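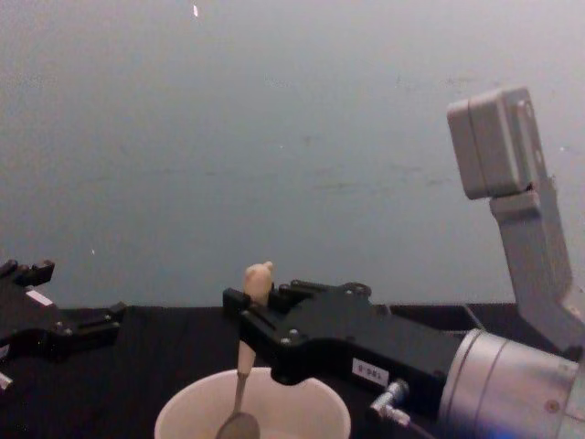 Slide 1. Right arm on the spoon, spoon in the bowl. The left arm is supervising.

Leave this up while people find seats. Say hello, say name (Dewanti Pasaribu, cell safety, Sketeck), say the talk is the one listed as "Lessons From a Stirring Task" and that I wanted to call it "Spoon." Wait for laugh. If no laugh, keep going.

Slide 2. What we were doing

Two arms, one bowl, one spoon. Lower, stir, lift, put down. Customer was the Drerkberg kitchen line, who wanted to see it run unattended through a shift. We had 2706 clean cycles logged by October and had started to talk about them at lunch, which should have been a warning.

Point at the grip. Jaws close on the handle well above the bowl, so the whole stem is a lever. Remember the lever. Come back to it on slide 5.

Slide 3. What went wrong

3:40 in the afternoon. Spoon tip catches the inside wall of the bowl on the way down. Arm keeps going down, as it had been told to. Bowl tips, spoon twists in the jaws, arm reads the twist as "object lost" and does what we wrote for object lost: opens, retracts fast, homes.

Homing path goes through where the left arm was.

Pause here. Let them picture it.

Contact lasted 163 milliseconds before the stop tripped. One cracked fingertip, one bent spoon. No one hurt. I was standing outside the guard with a coffee, and the coffee was the only injury. (Skip this if Valderrama people are in the front row, they have heard it.)

Slide 4. What we blamed first

In order: the spoon, the bowl, the vendor, Nundwood. Nundwood is our scheduler. It had done nothing. It got blamed for two days anyway, and someone restarted it each morning as a sort of ritual.

Then we read the log. All of it, including the part before the alarm -- I recommend this.

Slide 5. What it was

Back to the lever. Force limit was set at 30 newtons at the wrist. Fine number. Nice round number. It was chosen for a different tool, a short one, and copied over with the rest of the config. With a long handle you can do plenty of damage at the tip and stay under it.

Second problem, and the worse one: recovery motion had never been tested with both arms in the space. We tested the task to death. We tested the recovery once, on one arm, with the other parked.

Slide 6. What we changed

Force limit is now set per tool. Object lost means stop and hold. No homing until the other arm confirms it is clear, and a person presses the button.

Every recovery path gets run with both arms out at working positions, 72 runs, slow speed first. It is very boring. Bring a chair.

Slide 7. Questions

Someone will ask why we didn't use a softer spoon. Be polite.

Someone will ask about cycle time. Yes, it got slower. Drerkberg complained, then asked for the log, then stopped complaining.

Bent spoon is in my bag if anyone wants to hold it. Get it back before leaving.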